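What I Brought Home From the Robot Open Day

My brother-in-law Tamer Darwish talked me into the Skudeo open day at Grollelberg in June. I went for the free coffee and stayed 2 hours, mostly in front of the simulation screens, where a robot with two white arms was working at a table with one cup and one dish rack. If you've read this page for a while you know how I feel about dish racks! So I came home with a notebook full of kitchen tips, which wasn't what Tamer had in mind.

1. Clear the counter before you start

Look how much bare tabletop it gets to work with. Mine has the toaster, the mail and a fruit bowl on it, and then I wonder why I chip mugs. Push everything back to the wall first and leave a good open patch next to the rack.

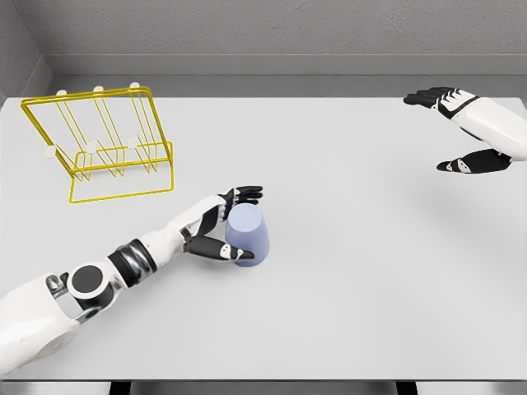
2. Get a proper hold on the cup

I'm a one-finger-through-the-handle person, and I've lost two good mugs that way. With a plain cup like that lavender-blue one there's no handle to hook anyway, so get your fingers over one side and your thumb on the other, and dry your hands first if they're soapy.

3. Tilt it on the way in

Alois Hofstetter, who was running the demo, let me ask about this for far too long (sorry, Alois). He said a cup is harder than a plate because a plate has a slot and a cup just has to sit somewhere sensible. At home I go in at a slant, let the rim down between two prongs and give it a little nudge before I let go. Flat-bottomed cups set upright in a rack only collect water.

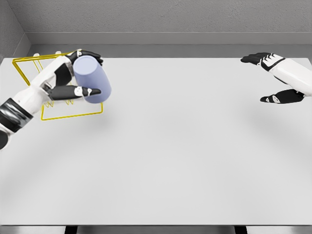 4. Keep the other hand out of the way

I always reach in with both hands and knock over whatever's already standing there. Now the spare one stays off to the side until it's needed. My Sunday dishes go a lot quieter.

5. Pick a rack you can see

Bright yellow wire against a pale top is very hard to miss with your elbow. My old clear plastic one gets bumped daily, so I'm shopping for a new one. If you have a coated wire rack you like, tell me how the coating has held up, especially around the feet.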